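I own more fantasy paperbacks than I have sensible places to put them, so a lot of my weekends go to keeping them in one piece. Most of these I learned by ruining something first.

Musty smell first. I picked up a used set of the Kaimal books in November and they reeked of somebody's basement. Stand each one up, fanned open, in a lidded plastic tote with an open dish of baking soda in the corner - don't let the powder touch the pages. Mine took 9 days. The fattest one went back in for a second round and it's fine now, mostly.

Sticker goo! Warm the price label with a hair dryer on low, peel slowly, then dab whatever's left with a tiny bit of lighter fluid on a cotton swab. Only on glossy covers, please. I wrecked a matte copy of Tirketano this way and I still get annoyed when I see it.
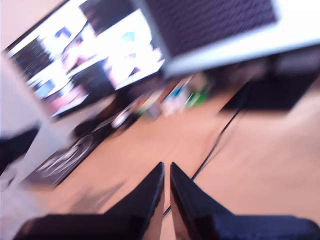
Light wood floor, same warm tan I'd love for my reading corner.

For cracked spines, you want PVA glue and a knitting needle. Roll the needle in glue, slide it down the gap, close the book and put it under something heavy overnight (wax paper on both sides or you'll be sorry). My 400 page doorstop got this treatment and I've reread it since.

And break in new hardcovers before you read them. Lay the book on its spine and press down a few pages from the front, then a few from the back, working toward the middle. I skipped this with Flornico and heard it crack at page 71.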